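Stüber hand grippers, pair: a review after one winter at Hollis

Four stars for the tool, two for the manual, and I'll get to the foam.

I work at Hollis, where we pack and shelve lunches for offices that have decided a canteen is too much trouble. Last autumn we had the Wostier arm fitted at the end of the packing line, and with it came a pair of Stüber hand grippers. The idea is that you do the job with the grippers on, the cameras watch, and in due course the arm does the job the way you did it. So I have spent the darker half of the year putting tubs on racks with two large pincers, for the education of a machine. My hands, which had been managing this since before I could talk, were asked to stand back.

The review on the supplier's page says they are "intuitive from the first minute". I would say from the second week. Closing them is easy enough. Knowing where the ends of them are is another matter, because you have just become longer than you were at breakfast, and everything you used to do by feel you now do by looking. I knocked over a great many empty tubs. So did everyone else on our shift, including two people who had announced that they played a lot of video games.

After that it does come. You stop thinking of them as something you are holding, and the tub goes where you were looking. I had a good run in December when I forgot I had them on and tried to scratch my nose.

Comfort is fair. The handle suits a medium hand. If yours are small you'll be at full stretch, and if they are large you'll complain about the edge by your thumb, as half our line did. The management sheet says 30 minutes on and then a break, and whoever wrote that has my thanks, because the one time I was talked into 50 I couldn't open a crisp packet afterwards. Buyers should take that seriously. The breaks cost money and somebody in an office will eventually notice.

The fingers are firm and open nice and wide. They have soft pads on them to stop things slipping, and on lids the pads do well, far better than I expected with the shiny sort. On thin things they are less happy. A sheet of greaseproof paper will humble you.

Wire racks are the other trouble. The arm has to learn them because our racks are wire and we aren't buying new ones to please it. Wire has corners, and corners have views about foam. 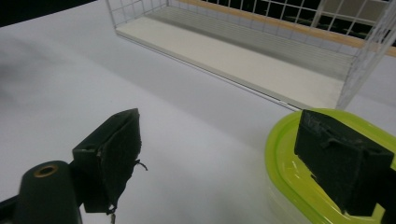
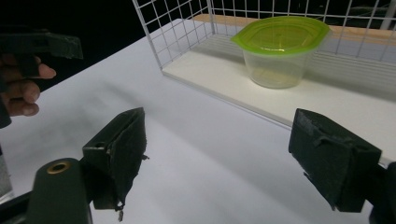

White wire and a green lid in both. Please also admire the pads.

You can see where the padding has gone ragged, and there's a loose thread on the left finger that I have been itching to snip. We are told not to tidy them up ourselves. A replacement set is £40, and for that you get foam, some sticky backing and a leaflet about the foam. I'd want them cheaper, or tougher, or both. To be fair the grip seems no worse for it. They just look as if they've been chewed.

The manual runs to 26 pages, and a good few of those are about not dropping it in a bath. What we needed was a page on how to put a tub down gently behind the front edge of a board without catching the wire, and we had to work that out between us. (Come in high, look at the far side, let go later than you think.) Luvham, who did the installation, were patient on the phone and admitted they had never packed a lunch in their lives. It showed, but I liked them for saying so.

Now the bit people ask me about when I say what I do, which is whether I am training my replacement.

Partly, yes. The arm now does the late racks, the ones that used to keep two of us on until the buses thinned out. I don't miss them. The overtime went along with them, though, and I do miss that, and so do people with bigger rents than mine. No one was let go. Two who left at Christmas weren't replaced, and those aren't the same sentence however quickly it is read out in a meeting.

What I hadn't expected was how it changed the talk. We used to shelve tubs and chat about anything. For the first month with the grippers we talked about shelving tubs. People who had done it for years without a word had firm opinions about which way a lid should face, and there was an actual row about corners first or middle first. The arm has picked up both habits, so it now dithers in a way I find quite homely. One of the older hands can tell whose shift it learned a move from, and he's usually right, and not always polite about it.

There is also the matter of being good at it. The steady ones get asked to do more sessions, and sessions are paid a little above the line rate. It isn't the fastest packers who turn out steady. Our quickest was hopeless, all flourish, and the arm came away from her sessions flinging things. She took it well in public. I do think a firm buying these should settle beforehand who gets the sessions and what they're worth, and put it on the noticeboard. Hollis did it the other way round and spent January catching up.

And ask what happens to the recordings. We asked, and the answer was that they show hands and racks and are kept for the arm. Fine. I'd still have liked to be told before I asked.

A few small points for anyone about to buy. Charge them overnight, as the light goes green well before they're full. Label the left and the right yourself. Keep them off the cold store floor. Get a proper hook for each, at elbow height, or they'll live on the bench in everybody's way and end up under a crate.

Would I buy them with my own money? Good grief, no, what would I do with them? For a packing room with one arm and a handful of patient people, yes, with a spare set of pads in the first order and the breaks written into the rota. One star off for the foam. I'd have taken off another for the wrist ache, but that has eased now that I'm down to two sessions a week and back on the sandwiches, which the arm still can't do.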